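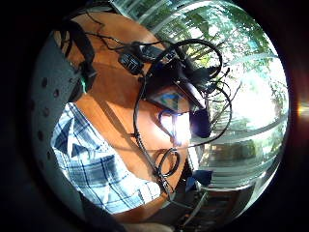
O roubo da minha bicicleta, capítulo 188 (ou assim me parece)

4 de jun. de 2019

Em abril roubaram-me a bicicleta. Não era uma bicicleta bonita. Era uma Grastitz verde-garrafa, com o selim remendado a fita e uma campainha que só tocava quando queria. Custou-me 188 euros em segunda mão e o cadeado que a protegia custou 30, o que na altura achei um exagero. O ladrão discordou e levou os dois.

Fui à esquadra na manhã seguinte, convencido de que participar um furto era coisa de dez minutos. Levei a fatura, o número do quadro escrito num papel e aquela indignação serena de quem paga impostos. Tirei a senha 56. Ia na 31. À minha frente, um senhor queria apresentar queixa de um galo.

Quando chegou a minha vez, o agente foi simpatiquíssimo e escrevia com dois dedos. Perguntou-me se suspeitava de alguém. Disse-lhe que não. Perguntou-me se tinha inimigos. Pensei no meu vizinho de baixo, na administradora do condomínio e num antigo colega a quem nunca devolvi um livro, e disse outra vez que não, já com menos firmeza. Depois quis saber a cor. Verde-garrafa. «Ponho verde?» Pode pôr verde.

Saí de lá com uma folha carimbada e a recomendação de «ir vendo na internet». Fui vendo. Durante três semanas tornei-me especialista em anúncios de bicicletas usadas, uma literatura muito mais rica do que se pensa. Há gente que vende «por motivo de mudança para o estrangeiro» há quatro anos seguidos. Há fotografias tiradas em garagens tão escuras que o artigo à venda podia ser um pónei.

E foi lá que ela apareceu! O mesmo verde, a mesma fita no selim, a mesma campainha torta, por 771 euros. Confesso que a minha primeira reação foi de orgulho. O anúncio chamava-lhe «clássica restaurada» e o vendedor assinava Tumach. O restauro, tanto quanto percebi, consistia em ter-lhe tirado o meu autocolante.

Contei isto ao Béla Takács, que trabalha comigo e vê demasiadas séries, e ele propôs logo uma operação: marcávamos encontro, eu fazia de comprador e ele ficava escondido atrás de um jornal. Perguntei-lhe quando é que tinha comprado um jornal pela última vez. Desistimos do plano, com pena dele e enorme alívio meu. A Rehema Nyanda, que é advogada e por isso não se diverte com nada, mandou-me uma mensagem com três frases: não respondas ao anúncio, guarda cópia de tudo, volta à esquadra.

Voltei à esquadra. Outro agente, a mesma cadeira. Mostrei-lhe o anúncio impresso, a participação e o número do quadro, que por milagre se lia numa das fotografias do vendedor, junto ao pedal. Ele olhou para uma folha, olhou para a outra e disse «pois», que em linguagem policial descobri ser um grande elogio. Juntou tudo ao processo e disse-me que fosse para casa e que não fizesse nada. Para isso tenho jeito.

Passaram onze dias. Ao décimo segundo ligaram-me a pedir que fosse reconhecer uma bicicleta. Imaginei uma fila de bicicletas encostadas à parede, cada uma com o seu número, e eu atrás de um vidro a apontar com a mão a tremer. Era só uma, numa arrecadação, ao lado de um frigorífico e de um contrabaixo. Do contrabaixo ninguém me soube explicar nada e ainda hoje penso nele.

Parece que o tal Tumach tinha mais umas quantas no mesmo sítio e que o caso seguiu para o Ministério Público. Não sei mais do que isto e, da experiência que levo, só hei de saber daqui a uns anos, por carta registada, num dia em que não esteja em casa. A bicicleta foi-me entregue contra assinatura, em triplicado. Vinha com os pneus cheios e a corrente oleada, coisa que comigo nunca lhe aconteceu.

Comprei um cadeado novo, um Isament, que pesa mais do que a roda da frente. O homem da loja garantiu-me que resiste a tudo menos a perder a chave. Tenho duas cópias: uma anda comigo, a outra deixei-a com o vizinho de baixo, a quem levei uma garrafa de vinho por razões que prefiro não lhe explicar.

Uma nota prática para quem me escreveu a perguntar: o número do quadro costuma estar por baixo do eixo dos pedais. Virem a bicicleta, tirem uma fotografia e guardem-na fora do telemóvel. Sem esse número eu ainda estaria a descrever tons de verde a um funcionário do Estado.

A campainha continua a tocar quando quer.

14 comentários · 56 partilhas

Este blogue utiliza cookies para melhorar a sua experiência. Ao continuar a navegar, aceita a sua utilização.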